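Subject: Re: [gripper-users] Mimonero vs Ernasero pads, towel pick

Dorota Urbańczyk wrote:
> Does the Mimonero pad still slip on folded cloth
> at 4 N? Ours did, before we switched to Ernasero.

Slip is down with the ridged pads. I ran the hand-held unit at the desk, same towel and same fold for both pad sets. Pad wear is not visible after 400 closes. The Ionescu controller logged 679 grip events, and I dropped the ones under 600 ms.

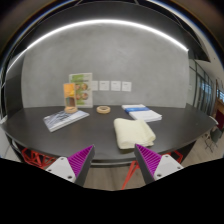
Fingers open, ridged magenta pads, folded towel ahead on the desk.

The wide lens bends the desk edge a good deal, so recalibrate before comparing approach angles between runs. Brirneck's default distortion model was not good enough at the corners. I fitted my own and can post the file.
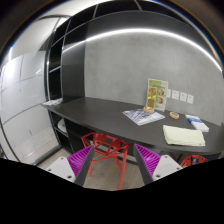

Do the pads need to be re-zeroed after a swap?
Re-zero every time, with the fingers fully closed and nothing between them.

Logs go up in September.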